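Brolby Bench Rules and Data Card

Version 8

This repository holds the operating rules for the Brolby two-arm benches and the card for the recordings made under them. Read the rules before you book time on a bench. Read the card before you train on anything.

The rules started as one page taped up at the Stimirwood site and were rewritten in February when the Varkilden bench came online. Where the two sites differ, the difference is noted.

Contents

rules.txt — operating rules, the text of record
card.txt — data card
log_template.csv — session log, one row per episode
exclusions.csv — episodes pulled from release, with reason codes
CHANGES — version history

Scope

The rules cover teleoperated work by two arms on a shared rail inside a framed enclosure. They do not cover the mobile bases, which have their own document, or autonomous policy runs. If you want to run a policy on a bench, talk to Zixuan Jin first and allow 2 working days for a reply.

Before a session

Check that the base bolts are tight and that cables have slack through the full reach of each arm. Home both arms with hands outside the enclosure. Test the stop button every time, including when you are taking over from someone who has just tested it.

Tools used for setup are to be off the floor and off the rail before the first episode. This is the rule most often broken. A tool left in reach of an arm is logged as code T, whether or not it was touched. Code T episodes stay in the release but are flagged, so users can filter them. 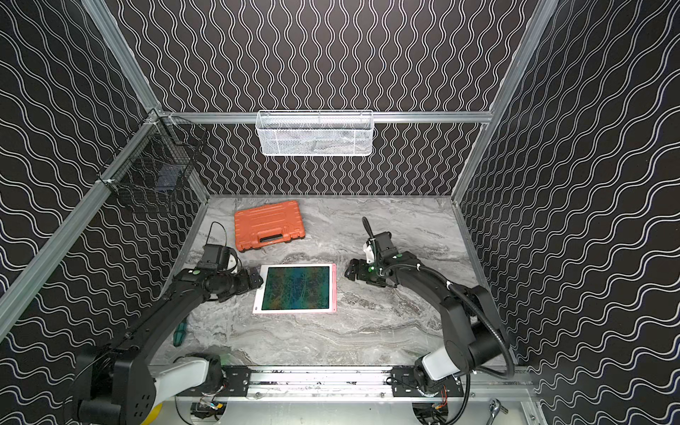
Objects with screens or batteries need extra care. Grip force is capped at the low setting for anything with glass. Do not lift a screened device above the height of its own long side. If the glass chips or a battery case swells, stop, power down the arms and take the item out of circulation. Do not tape it up and carry on.

Screen contents must be free of personal information. Use the supplied test pictures or a plain colour. Messages, calendars and photos of people mean the episode is excluded under code P.

During a session

One operator per pair of arms. A second person may watch but may not reach in while the arms are powered. Grippers may work close together but should not hand over an object unless the task sheet calls for it. Episodes with an arm-to-arm collision are kept and marked code C — please don't delete them, even the embarrassing ones.

Data card

Episodes in this release: 1,352
Episodes excluded: 86
Labelling: task name and outcome by the operator, then checked by a second person
Format: joint states, gripper states and video, stored per episode

Outcome is either complete or incomplete. Partial credit was dropped in version 6 when the two sites could not agree on what it meant. Older labels were converted to incomplete.

Known limits

Backgrounds vary less than we would like, and panels are changed between sessions only. Shiny objects are under-represented at Varkilden. Operators are mostly right-handed, and the right arm does more of the fine work as a result.

Citing

Cite as Guo and Jin, Brolby Bench Rules and Data Card, with the version number. Corrections to exclusions.csv are welcome as pull requests. Include the episode number and the code you think applies.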